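Home | Diary | Workshop Notes | Archive | Contact

October, packing room

In at 6:40. The heater had been off overnight, so the first hour went to the tape. It doesn't grip on cold board and I won't send out cartons with lifted flaps again. Moved both rolls onto the shelf over the radiator and did paperwork until they were usable.

The order from Asten is 43 cartons. Stock sheet says 3,000 bottles, enough with a margin I don't intend to touch. Raili Suominen wants the margin kept for Trultalden, who have not confirmed anything in writing. I have told her I will hold it until the end of the month.

Changed the method for laying out. Until now the bottles went down standing, and one knock on the table took out a row. From this morning they lie on their sides, necks all one way, with a gap between. Label check is done lying down, cap check at the same time by touch, then into the carton neck first. Time per carton on the old method was 4 minutes. I have no fair figure for the new one yet, as we stopped twice for the phone and once for a delivery.

The delivery was the flat cartons from Bauerfeind. Count correct, plastic wrap split on one pack, board inside undamaged. Lutz Voß signed for them and then put them where I had asked him not to, in front of the sink. Moved them at lunch. He maintains the aisle is wide enough. I measured it and it isn't, with the trolley.

Caps: the fault from last week is still there on part of the batch. The cap seats, but a quarter turn short. It takes a second or two to put right by hand and I would sooner do that at the table than hear about it from Asten. Wrote to the supplier again and asked for the torque setting on their line. No reply by four. 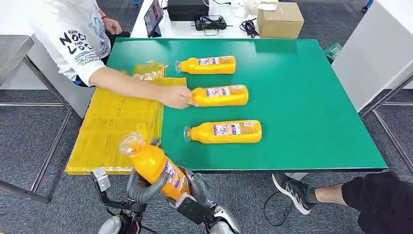

Cap check, middle bottle. Cardboard still in its plastic at the left.

The green mat is better than bare table for this. Less glare than I expected and the orange shows up well against it. It needs wiping down at each break, or grit gets under the labels.

Finished 30 cartons, thirteen to go. Dultix pallet labels printed with the old address, reprinted, old ones in the bin. Ordered tape. Must ask Raili whether the Trultalden cartons need the inner divider - if they do, I am short, and the Bauerfeind lead time is nine working days.

Heater timer reset to 5:30.

Contact | Copyright, all rights reserved | Back to top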